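Ristdale Shared Equipment Group
Minutes of the spring purchasing meeting, April 1, 2022

Present: kitchen services, facilities, the training room, accounts. Apologies from the Merberg site, who sent written comments.

1. Minutes of the February meeting
Agreed, with one correction. The line saying the group "supports" the drinks station purchase should read "has heard a presentation on" the drinks station purchase. Facilities asked that the wording be watched in future, as the first version had already been quoted back to us by the sales side.

2. Proposal to buy a Stellum arm for the drinks station
The proposal is for a single tabletop arm with a gripper and wrist camera, to pour water and hand over filled cups at the Ristdale counter. Kitchen services spoke for it. The case rests on staff time at the lunch peak, when one person does little except pour.

Accounts said the quote covers the arm, the gripper and 2 days of setup. It does not cover the table, the guarding, spare fingers or anyone's wages while the thing is being taught. The software is free for the first year and the price after that is "to be discussed." Accounts will not put a blank into a five-year budget and said so twice.

The training room asked how the arm copes with clear plastic. The supplier's answer in February was that transparent items are "fully supported." The meeting would like to know what that means. Water in a clear vessel on a pale table is hard enough for a person to judge at a glance, and the wrist camera gets very close to whatever it is reaching for. 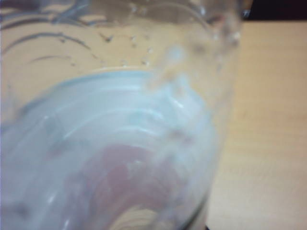

Kitchen services replied that the fixed camera makes up for much of this, as it sees the table from farther back. Facilities asked whether the fixed camera is in the quote. It is listed as an option. Facilities asked that it be priced as a requirement, together with a bracket and somebody to put the bracket up.

There was a long discussion of cups. The supplier prefers its own, sold in sleeves of 100. We already have a cupboard of cups that we like and have paid for. Merberg's written comment was that a machine which needs special cups is a cup subscription with an arm attached. The group did not adopt this as its position but asked for it to be minuted.

Agreed: no order until the supplier has shown 15 pours in a row, with our cups, on our table, with no one touching anything in between. A spill counts as a fail and the run starts over. Kitchen services thought this harsh. Accounts pointed out that lunch is harsher.

3. Water supply for the trial
Two options were put forward: fill from a measuring pitcher, or pour straight from bottles. Bottles come at a known volume but the caps have to come off, and the quote says nothing on caps. A pitcher is cheap and can be refilled, though its weight changes with every pour. The training room wants both tried. Accounts wants the cheaper one.

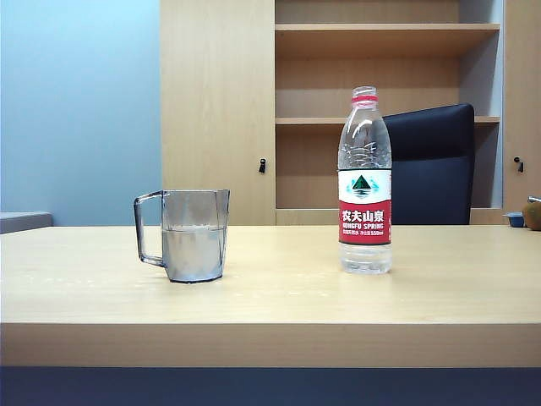

Item 3: measuring pitcher and capped 550ml bottle on the table.

Agreed: both to be tried, pitcher first. If a person has to open each bottle, that person's time goes into the costing. Facilities will supply a drip tray and towels from stock and does not expect to see a purchase request for either.

4. Lease or buy
The supplier offers a lease with a five-month minimum. Kitchen services favors it as the lower risk. Accounts noted that the return shipping is ours to pay, and that nearly 5 percent is added if the arm goes back without its original crate – we have no place to keep a crate. Deferred until a full written quote is in hand.

5. Đồng
The second supplier, Đồng, has sent a brochure and no prices. Kitchen services to ask for prices. The brochure shows a robot icing a cake, and the meeting saw no bearing on water.

6. Other business
The label printer still jams. Facilities would like it replaced before anything with a gripper is bought. Accounts agreed in principle and asked for a quote.

Actions
Kitchen services: send the pour test terms to Stellum; get prices from Đồng.
Accounts: redo the five-year costing with software, fixed camera and cups as separate lines.
Facilities: drip tray, towels, label printer quote.
Training room: write up the pitcher and bottle trials, failures included.

Next meeting to be set once the written quote arrives.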